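Workshop Tips | Filed under: Fix It, Dust & Dirt

We use cookies to remember your settings. OK | More

Cleaning out a desktop computer

By Firouzeh Kazemi
2019-12-08

Print this page | E-mail to a friend

Most towers that get called worn out are just full of lint. If yours sits on carpet or shares a room with a cat, plan on opening it once a year. I do mine in July, when the garage door can stay up and the dust has somewhere to go.

Shut the machine down, pull the power cord and hold the start button for 5 seconds. Lay the case on its side and take off the panel. A graphics card comes out before any brushing — the lint packs in underneath it.

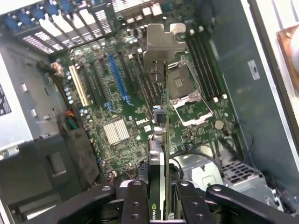 DUST & DIRT

Use a soft paintbrush, one inch wide, that has never been in paint. Work from the top down. Hold each fan still with a finger while you brush it, and save the canned air for the power supply grille. Short bursts, can upright. A household vacuum is fine for the floor afterward, but keep the hose out of the case. 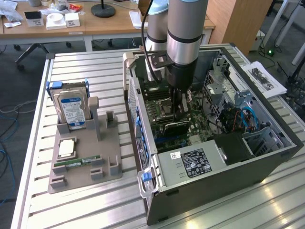
Small parts wander. My neighbor Karim Rawashdeh lost a case screw in the lawn and never did get it back. Muffin tins work for screws, and an egg carton will do for one afternoon. For bigger pieces I like a tray with a place for each thing, the way the gray one has a slot for the memory and a square pocket for the processor, with the hard drive standing up in its own cradle. Label the spots with masking tape if you won't finish the same day.

Before the card goes back, wipe its metal bracket with a dry cloth and check the slot for fuzz. Handle it by the edges.
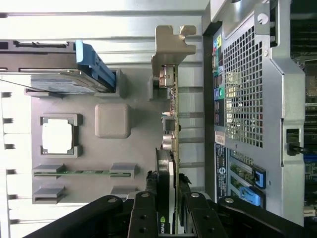 Putting it back together

Press the card in evenly until it seats, then put in the bracket screw. Snug is enough. Tuck the cables away from the fans and run the machine for a few minutes with the panel off, listening for anything that ticks. A tick is usually a cable touching a blade.

Get our household tips by e-mail. Sign up for the newsletter.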